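Reports > Seat Cushion Project > Interim

Bristholm Seat Cushion Project
Interim progress report to the Vokinham Fund
14 October 2021

Dear friends at the Fund,

We are now past the middle of the grant period, and I wanted to get this to you while everything is still fresh, so please forgive the length. It has been a good stretch of work, with one slow patch over the summer that I'll come to, and we are on course to finish in December as we promised in the application.

As you'll remember, the grant was for 3,000 dollars toward fabric, filling and thread, so that the reading rooms and waiting areas in Bristholm could have decent seat cushions in place of the thin foam pads that had gone flat years ago. Our target was 516 cushions in all. As of this week 254 are finished and delivered. That puts us just short of halfway on paper, but all the remaining covers have already been cut, and cutting was always the slow part for us. Sewing goes along quickly once people get into the swing of it!

The slow patch had to do with the fabric. Our first order from Ronano was a nice sturdy cloth, but it frayed badly at the corners once we started turning the covers right side out, and we lost the better part of a month going back and forth about it. They did take back the unopened rolls, which was kind of them. We then changed over to the Pongsiri fabric, which costs a little more per yard and has been a pleasure to sew. It holds a seam, and it wipes down easily, which the waiting area people care about a good deal more than we first understood.

We have also settled the question of filling, which took more afternoons than I would like to admit. The first samples were so full that they rocked on a hard chair, and several people said they felt they were sitting on a loaf of bread. The second lot went the other way. What we have now is a thick cushion that still gives in the middle when you sit down, and the people who tried it in the north reading room were very happy with it. A few would still like ties at the back corners. We are adding those to the last 20, which are meant for the folding chairs, and leaving them off the others.

One thing you asked about in your last letter was how we judge whether a cushion is even enough to go out. We do not have anything fancy. Each one is laid on a table, pressed flat with both hands, left alone for a bit and then looked over for lumps and low corners. The other thing we do is stand something light on it, a paper cup most of the time, and see if it will stay upright near the middle. If it leans, the filling usually needs to be worked over toward one side before the last seam is closed. It sounds a bit homemade, I know, but it has saved us from sending out some very lopsided ones - my own early efforts among them.

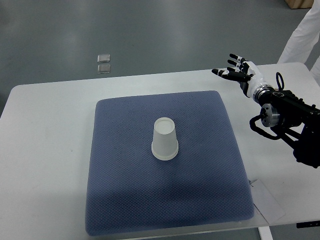

Blue-gray quilted-look cushion on the white table, with an upside-down paper cup standing on it.

As to money, the fabric change used up most of what we had set aside for extras, but we are still inside the grant and don't expect to ask for more. Thread and zippers are fully paid for. The one bill still to come is for the last bags of filling, and the price for those was agreed back in the spring.

Between now and December we plan to sew up the covers that are cut, fill and close them, and deliver to the two waiting areas that have been so patient with us. We'd also like to go back to the reading rooms and see how the early cushions are wearing, especially along the front edge where people slide off. If those seams are holding up I will be very relieved, and if they aren't, we have enough thread left to go over them again.

Thank you, as ever, for your patience over the summer and for the encouraging note you sent when we wrote about the fraying. It was pinned up over the cutting table and is still there. If you are passing through, please do come in and sit on something.

With warm thanks,
The Bristholm Seat Cushion Project

Contact us | © 2021 Bristholm Seat Cushion Project | Back to top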